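Mernmont Craft and Fiber Center
Studio Safety Checklist: Dye Kitchen and Spray Painting Area
Inspection completed April 2022

Scope
Rooms used for sock and yarn dyeing, fabric painting, and aerosol work on shoes, bags and small furniture. Items are marked Yes, No or Partial. Comments are entered only where action or a record is required.

Section A. Dye Kitchen

A1. Dye pots labeled and kept apart from food utensils: Yes

A2. Dye powders stored in closed containers below eye level: Partial
Comment: Three jars of acid dye were found on the top shelf above the Stenberg loom. They are to be moved to the lower cabinet.

A3. Dust masks and gloves available in adult and youth sizes: No
Comment: Youth gloves are out of stock. Children's sock dyeing may not be scheduled until they are replaced.

A4. Water temperature at hand sinks does not exceed 110 degrees: Yes

A5. Steaming and heating equipment unplugged at close of session: Partial
Comment: The closing log has not been signed for every session. Instructors are reminded that the signature is required even when no heat was used.

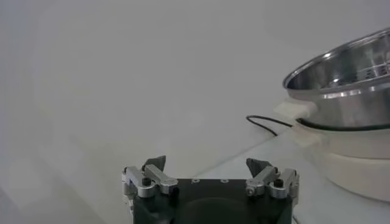

A6. Floor mats flat and dry at time of inspection: Yes
Comment: The mat nearest the drying racks is worn at one corner and should be replaced by the end of May.

A7. Finished socks and skeins hung clear of the walkway: No
Comment: Racks extend into the exit path. A clear width of 45 inches is to be kept at all times under the Center's own rules.

Section B. Spray Painting Area (Potberg Annex)

B1. Exhaust fan working: Yes

B2. Fan filter changed within 64 hours of use: No
Comment: The log shows 80 hours. Aerosol work is suspended until a new filter is fitted and recorded.

B3. Cans stored upright in the metal cabinet: Yes

B4. Drop cloths in place and shoe covers provided: Partial
Comment: Shoe covers are provided but not consistently worn. Members wearing open or perforated clogs must use them.

B5. Used rags placed in the lidded can: Yes

Section C. General

C1. First aid kit complete: Partial
Comment: Burn dressings to be added.

C2. Extinguisher tag current: Yes

C3. Scissors and rotary cutters returned to the Entwistle cabinet and locked: Yes

Items marked No are to be corrected before the affected activity resumes. Items marked Partial are to be reviewed at the May inspection. A copy of this checklist is to be posted inside the dye kitchen door.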